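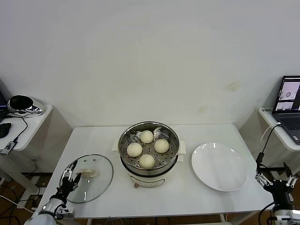 Dough notebook, 13 Feb 2019, starter trials continued

Right, catching up, as I've let this slide since before the weekend and the flour bin labels are already starting to confuse me. The two starters are still going. Kandale (the old one, fed on white) is behaving beautifully and smells of yoghurt and green apples. Litis, the rye one, is sulking again. I gave it a double feed last night and left it on the shelf over the boiler, and this morning it had crept up to the second rubber band and stopped there. Theophilus reckons I'm starving it. I reckon the rye is old! We had this same argument in December and I didn't write down who was right, so here we are.

Today's question was whether sourdough can stand in for dried yeast in a plain steamed bun without the thing tasting like a pickle. Same flour for both batches, same sugar, same splash of oil. Batch A with dried yeast, batch B with Kandale at its peak, and a long rest for B while I got on with the invoices.

Batch A first. Lovely to handle, very smooth, bit boring. Proved quickly, and I nearly missed it because the phone went. Steamed for the usual time, lid cracked open for a few minutes at the end before lifting it off (I always forget this and then wonder why they wrinkle). Good spring, tight crumb, tastes of nothing much, which is fine in a bun you're going to fill with something salty.

Batch B was sticky from the start. I should have held back some water, since the starter brings its own, and I KNOW this, it's written inside the front cover in red. Added 2 spoons of flour on the bench and it came together, but I think it's still too wet by a fair way. Shaped them anyway. They spread a bit sideways while resting and I had to tuck them back under. Flavour was much better, a real bready taste with the sour only turning up at the end. Colour slightly greyer than A, and the skin was patchy on a couple of them.

Tried a pinch of bicarb kneaded into the last bit of B to knock the sourness back. Went too far. Yellow freckles, and it tasted like the inside of a tin. Theophilus ate one out of politeness and then had a large glass of water. Less next time, and dissolve it first!

Other things while I think of it:

The Allum flour is nearly finished. I like it for buns but it's a pain to get hold of, so before ordering more I want to run the Buenaventura side by side with it. It feels grittier between the fingers and I suspect it'll want more water, but that's a guess.

Scales are drifting again. They read 3 g with nothing on them, and after a thump they read zero. New batteries, or new scales.

The proving cupboard door doesn't shut unless you lift it. Somebody (me) needs to find the long screwdriver.

Next go: batch B again with 80 g less water, no bicarb, and shape them colder. Also want to try an overnight one in the fridge, 6 small ones so I don't waste half a bag if it flops. Litis gets one more week and then it's going in the crackers.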